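Folding dark clothes on a mesh-topped mattress

Plestirstead Household Help > Laundry and Linen
Posted Thursday, June 29, 2023 by Sarahí Tovar

I do most of my folding in the spare room because the kitchen table is always covered in something. The mattress in there is a grey one with a honeycomb mesh cover, all small dimples, and I leave it without a sheet when nobody is staying. I lay each piece out on it, smooth it with my hands and fold from there.

Light cotton things are fine. Dark ones are giving me trouble. They pick up specks, and I can't get a clean edge because the cloth grips the mesh a little when I try to slide it around. I end up with a long fold running down one side that I didn't put there. 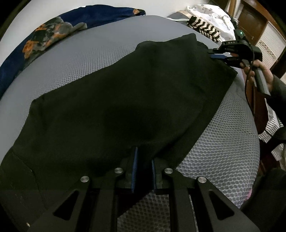
Page 1 of 1

The dark green, nearly black one is the worst of the lot. It has a seam or crease low on the left that I try to use as a guide, but by the time I get the top corner flat the lower edge has gone crooked again.

Is there a way to do this on the mattress, or do I need a board? I have 70 or so pieces to get through before my sister arrives in August and would like to settle on one method. I don't want to iron them all.

Poul Bach
Member, 500 posts

You can do it on the mattress. The trick is to stop sliding. Mesh covers have a bit of grab to them, so when you drag the cloth the underside stays put and the top moves, and you get that long ripple. Lift the whole edge, let it hang for a second, and lay it down again. Start with the longest straight edge, get that right, then work away from it. Leave the corners for last.

I wouldn't use the seam as your guide. Side seams twist after a few washes and hardly ever line up with the hem.

For specks, go over the mattress with the soft brush on the vacuum before you start. Lint sits down in the holes and you won't see it on grey. Go along the rim as well, where the cover curves over.

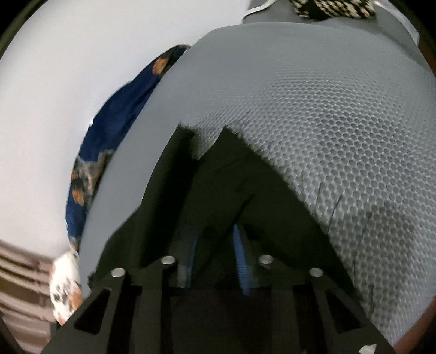
Other things worth checking

Look at the seam on the side of the cover. On some of them it hides a zip, and then the cover comes off for a wash. Mine does, cold cycle, dried flat. If yours has no zip, a damp cloth will have to do.

Don't brush it with anything stiff. I pulled threads on a Jitari cover that way and it never looked right afterward.

levport_lou
New member

just put a flat sheet over it. I use an old white one so the lint shows up and you can shake it outside when you're done. no need to vacuum every time

Sarahí Tovar

Thanks both. Tried the lifting on two pairs of pants tonight and the edge came out much straighter. Will look for a zip on the weekend. Lou, all my flat sheets are coloured, does that matter?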